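Gilmartin 118 screwdriver set, reviewed by Kaan Yalçınkaya

I bought this in Parow in January to strip old office PCs for spares. The bits are hard and the handle turns freely.
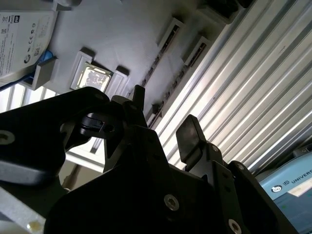 In use

The long shaft reaches corner screws well – the magnet is weak, though, and I dropped 2 screws.

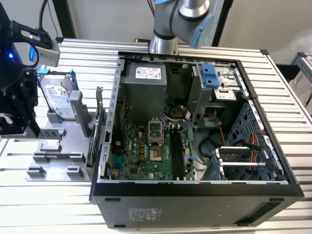
Tower on its side, side panel removed.

The case is the poor part. Its lid
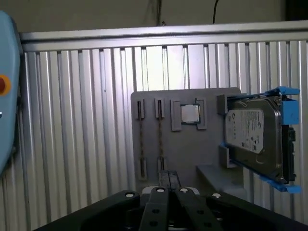
pops open if you carry it by the handle, so I keep a rubber band round mine. Good value otherwise.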